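How to look after jute and hessian bags

Jute bags last for years if they are kept dry, and most of the ones that get thrown out have gone mouldy in a cupboard. I sell them on a market stall in Fovside and have ruined a few myself, so this page covers cleaning, drying and storing.

Start by emptying the bag and turning it inside out over a bin. Crumbs and soil work their way into the weave and hold damp. Brush along the seams with a dry nail brush, then turn the bag back and do the outside. A vacuum cleaner with the upholstery nozzle also works, on low.

Never put jute in the washing machine. The fibres swell, the shape goes and the colour can run into everything else. For marks, mix a teaspoon of mild washing-up liquid into a bowl of cold water, dip a cloth, wring it out well and dab. Grease needs bicarbonate of soda instead: cover the spot, leave it overnight and brush it off in the morning.

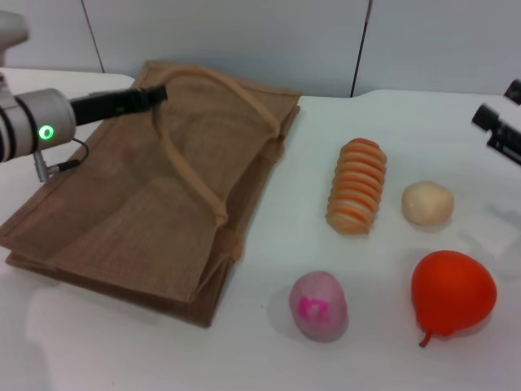
Storage matters as much as cleaning. Wait until the bag is fully dry, which can take 2 days indoors in November, and choose a shelf over a hook if you won't be using it for a while. Lay it flat and fold the rope handles over the top of the bag, as with the brown one on the white table, so they don't get bent underneath. Put heavier bags at the bottom of the pile – the thin ones crease easily.

If a handle starts to fray, bind it early with waxed thread. Celeste Navarrete at Crabtree showed me how to do this with a 65 cm length, which is enough for one handle end. Wrap tightly, tuck the tail under the last few turns and pull it through.

A faint smell of oil is normal in new jute and fades if you hang the bag by an open window. A musty smell means damp, so go back to the drying stage.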